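**Battery storage: commissioning notes from the Eter site**

The second cabinet at Eter went live in February and has now run for long enough to give usable figures. It is a lithium iron phosphate unit supplied by Seretti, rated at 170 kWh, and it sits behind the same meter as the existing rooftop array. The first cabinet, an older Prulalance model, stays in service at reduced duty.

Usable capacity on the new unit is set at 80 per cent of the rating. Kelly Nuttall, who wrote the control settings, has kept the upper limit below full charge except for one balancing cycle a month. The balancing cycle needs several hours at low current and is best started in the late morning, when the array is producing more than the building takes.

Members have asked why the two cabinets are not run as one. The cell chemistries differ, and so do the voltage curves. Each cabinet therefore has its own inverter, and the site controller shares the load between them on the AC side. Losses are slightly higher this way, but a fault on one side leaves the other working.
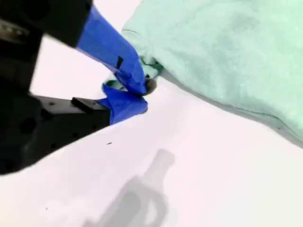
*Gripper with blue-taped fingers holding a pale green cloth.*

Peak import before the work was 113 kW, recorded on a winter afternoon shortly before four o'clock. The controller now starts to discharge when import passes a set threshold and stops when the demand has stayed below it for three minutes. A shorter delay was tried first. It caused the inverter to switch in and out whenever the chillers cycled — no harm was done, but the event log became hard to read.

Two items remain open. The Rai meter on the array side reports in local time, while the controller works in UTC, so the half-hourly records will need correcting when the clocks change. The other is the cabinet fan, which runs at full speed above a fixed internal temperature. Seretti has a firmware version with a stepped fan curve, and it will be loaded at the next planned shutdown.

Any member with a mixed installation who would like the threshold settings can ask Kelly for the file. It opens in any spreadsheet program, and the column headings match those in the controller manual.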